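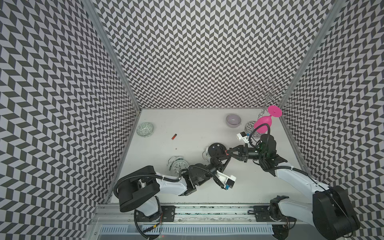
Patterned bowl and other household items on a tabletop.

Prallgate Border Post: Questions and Answers for Residents
Updated 12/11/19

What happened at Prallgate?
Army units took control of the border post at Prallgate in November after an armed group had held it for two nights. The fighting was over by morning. The road through Prallgate was closed to civilians and parts of it are still closed.

Was anyone killed?
Two soldiers died. The army has not given a figure for the armed group. Forty people were detained, and most are being held at the barracks in Ukell.

How many people left their homes?
The district office registered 915 people from Prallgate and the farms east of it. Of these, 117 are still staying at the school in Duggan. The rest have gone home or are with relatives.

Is the road to Duggan open?
Yes, during daylight. Trucks are stopped at the Doltau bridge and searched. Cars are usually waved through, but the driver must show an identity card.

Can I go back to my house?
If you live west of the market, yes. East of the market you need a pass. Passes are issued at the district office in Ukell. Bring an identity card and something that shows your address, such as a water bill. One pass covers a household.

What if my papers were lost?
Ask for the replacement form at the same office. A neighbor who has papers can sign for you.

I found shells or wires on my land. What should I do?
Leave them where they are and keep children and animals away. Mark the path, not the object, and tell the nearest checkpoint. Army engineers have not finished the fields along the river.

How do I find out about someone who was detained?
Relatives can ask at the front gate of the Ukell barracks in the morning. Cillian Moriarty, the district liaison officer, keeps a list of names and will confirm whether a person is on it. He cannot give out charges or court dates.

Is there a curfew?
Yes, in Prallgate and Doltau, from dusk to dawn. Duggan and Ukell have none. Medical trips are allowed, but call the checkpoint first.

Will there be payment for damage?
Claims are being accepted for houses, barns and livestock. No payment date has been set. Vehicles are handled on a separate form.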